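Himell Bags

Notes and pictures on resealable bags in household use: filling, closing, flattening and putting away. Compiled by Javiera Jara and Fasil Wako. Last updated 2022-07-12.

Contents

2118 pictures in 63 folders, one folder per session. Each folder has a plain text file giving the room, the bag size and who did the packing. Two folders (Sturel kitchen, June) have no bag size filled in.

Clear bags are listed by the colour of the zip, as that is what people in the house go by when they ask for one.
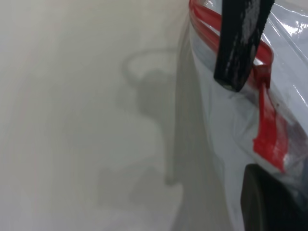

Clear zip-top bag with a red seal, close up against a pale surface.

Labels

closed – zip pressed shut along its whole length
open – any gap in the zip
unclear – zip folded over, hidden or too near to judge

Use "unclear" freely. Creases and glare on the plastic are easy to mistake for a gap, and Kagiso Motaung's first pass had to be redone for that reason.

Known problems

Contents are not labelled. Folder names keep the old spelling "zipp" in places – please leave them, the index depends on it.

Corrections to Javiera, with the folder name in the subject line.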